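Why Do Your Elbows Bend Only One Way?

Try this! Hold your arm out straight, palm up, then bring your hand to your shoulder. Your elbow works like the hinge on a door, so it swings open and shut but never sideways. Bend it halfway and you've made a 90 degree angle, just like the corner of a book!

The 2 big muscles in your upper arm take turns. Your biceps pulls to bend the elbow, and your triceps pulls to straighten it again.

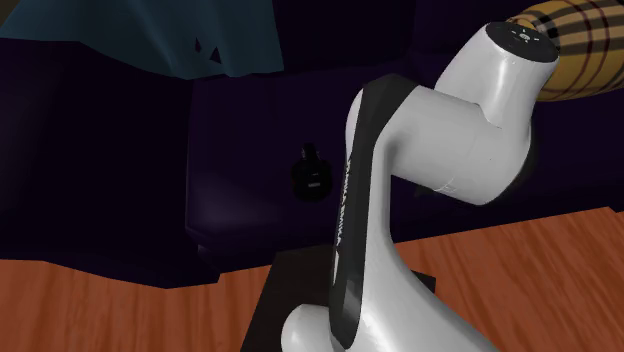 Your shoulder is a different kind of joint, a ball sitting in a socket, and it can swing in big, wide circles. Give it a whirl!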